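Queridos vecinos y amigos de la biblioteca de barrio Felilus:

Enero se nos ha pasado volando, entre lluvias, catarros y ese frío húmedo de Clelholm que se mete hasta en los zapatos, pero el club de lectura ha seguido reuniéndose sin faltar una sola tarde. Terminamos por fin la novela de los faros — larga, sí, y con un capítulo de genealogías que a más de uno se le atragantó — y la charla del final se alargó tanto que el té se quedó frío en la tetera y hubo que hacer otra.

Elin Gape defendió a la hermana mayor con tanto cariño que casi nos convence a todos. Martim Gouveia, en cambio, sigue pensando que el libro habría ganado mucho con 50 páginas menos, y algo de razón tiene (yo misma me salté dos o tres, lo confieso).

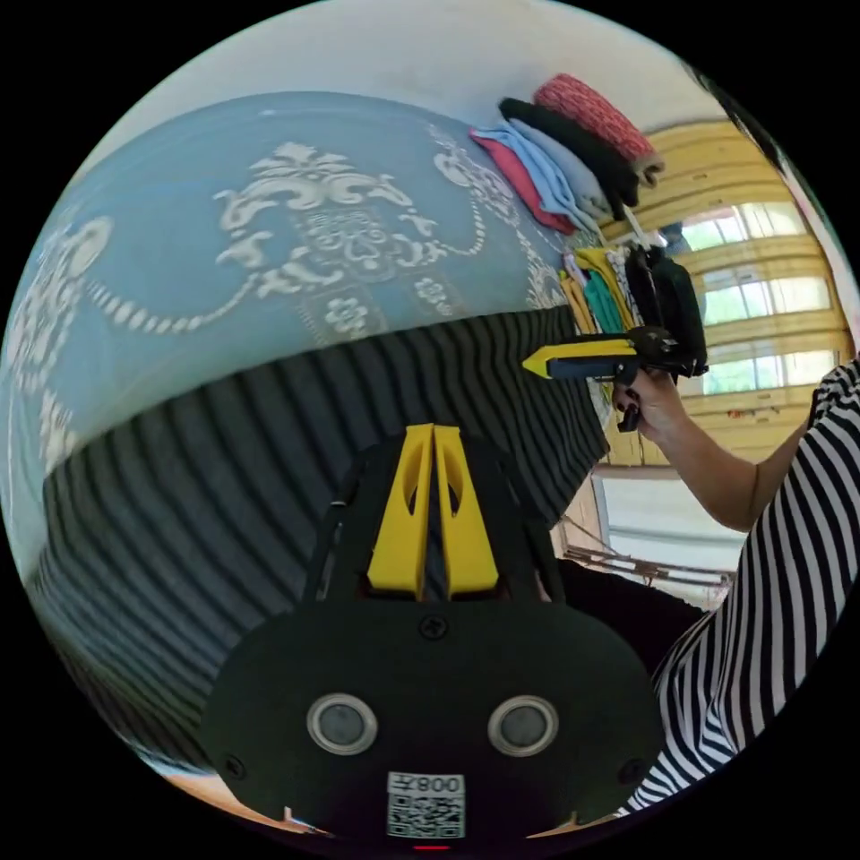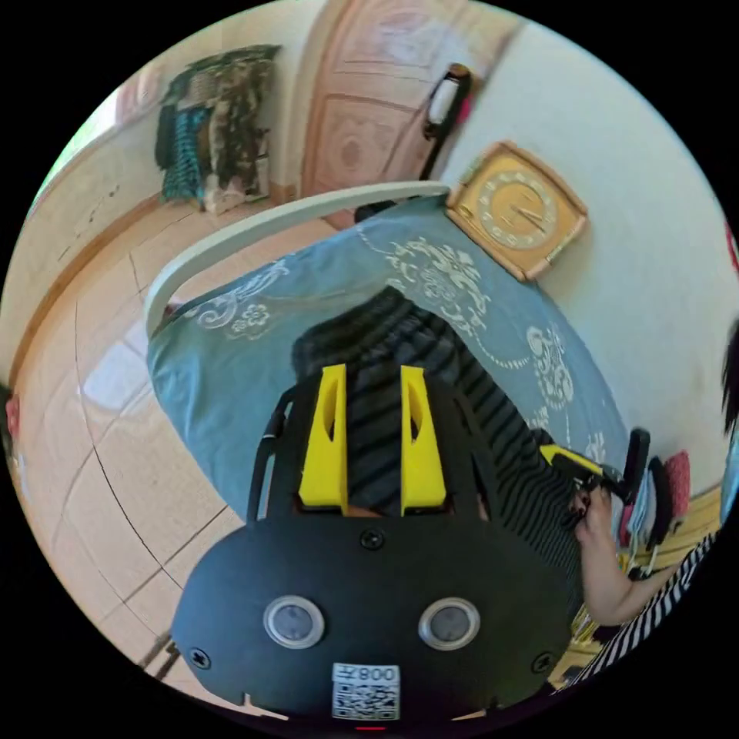
## Lo que leeremos ahora

Toca cambiar de aires, así que hemos elegido un libro de cuentos de viajes, 11 en total, muy distintos unos de otros. Los hay que se leen en un rato de autobús y los hay que piden sillón y manta. Tenemos ejemplares para prestar en el mostrador, y quien prefiera letra grande puede pedírselo a Līga Pētersons, que traerá los suyos de Stosside.

Para la próxima reunión bastará con los tres primeros cuentos, aunque si alguien se entusiasma y los devora todos — nos conocemos — le rogamos que no cuente el final del último.

Y una cosita más: seguimos recibiendo libros usados para la mesa de intercambio. Novela, poesía, cocina, lo que tengáis por casa y os apetezca compartir. Las enciclopedias, por favor, preguntad antes, que los estantes de abajo ya no dan más de sí.

Un abrazo muy grande, y abrigaos.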